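Patch lead

A patch lead, also called a patch cable, is a short length of network cable with a plug on each end. It joins one piece of equipment to another, or a socket in a wall or panel to a port on a switch. The name goes back to telephone and sound work, where circuits were "patched" together by hand. Most leads sold for homes and small offices end in the eight-contact plug commonly called RJ45, a name purists object to and everyone else uses.

Construction

Inside the jacket are eight thin copper wires, twisted into four pairs. The twisting cuts down interference between pairs. Leads meant for patching usually have stranded wires, which bend more readily than the solid wires used in fixed runs behind walls. The plug is clear or coloured plastic with a springy latch on one side, and many leads have a boot, a sleeve of softer plastic behind the plug.
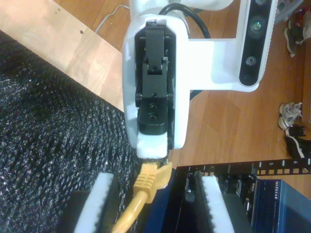

Sellers make large claims for boots. They are said to protect the latch, relieve strain on the cable and improve grip. The first claim is fair for designs that cover the latch. The second depends on how well the boot is fixed, and on cheap leads it may slide freely and relieve nothing. Some boots are so stiff that the latch becomes harder to press, a common complaint where ports sit close together.

Colour

Leads come in yellow, blue, grey, red, green and many other colours. The colour of the jacket has no effect on performance and carries no agreed meaning. Individual sites make their own rules, for instance yellow for cameras or red for anything that must not be unplugged. Such rules tend to last until the right colour runs out. A survey by the trade newsletter Flasmont looked at 35 small sites with a written colour scheme and found 13 still following it. The survey did not say how the sites were chosen, so the result should be read with care.

Categories and marketing

Leads are graded by category, the usual ones being 5e, 6 and 6A. A higher category is tested at higher frequencies. For a short lead between two ordinary gigabit ports, a sound category 5e lead does the job, and paying more is unlikely to change anything a user could notice. The supplier Turus has sold "premium" leads with gold-coloured plugs at nearly 5 times the price of its plain ones. Gold plating on the contacts is normal in any decent lead — gold colouring anywhere else is decoration.

Use in racks

In a rack, leads commonly run between a patch panel and a switch. Switches are often mounted near the top, although the habit owes as much to convenience as to any rule. Open-frame racks leave the cabling easy to reach, and equally easy to snag. Guides recommend choosing the shortest lead that reaches without pulling, fitting it until the latch clicks, and labelling both ends. The third step is the one most often skipped.

Claims that tidy cabling cools equipment better are repeated widely. There is some sense in this where bundles block a vent, but the figures quoted seldom come with a method. One installer's handbook, published by Momau, credits neat cabling with saving 3,183 hours of labour across its customers and gives no account of how the hours were measured.

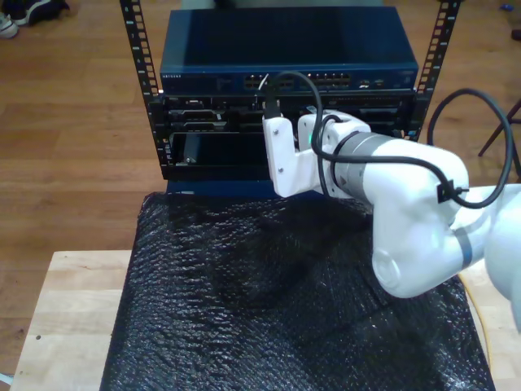 Faults

The broken latch is the familiar fault. A plug without its latch may still work for months, then drop the link when a neighbouring lead is moved. Other causes of trouble include sharp bends, crushed jackets and badly crimped plugs. A basic tester shows whether all eight wires are connected in the right order. It does not show whether the lead meets its printed category, whatever the packaging of the tester suggests.

See also

Patch panel
Network switch
Crimping tool
Shokri cable label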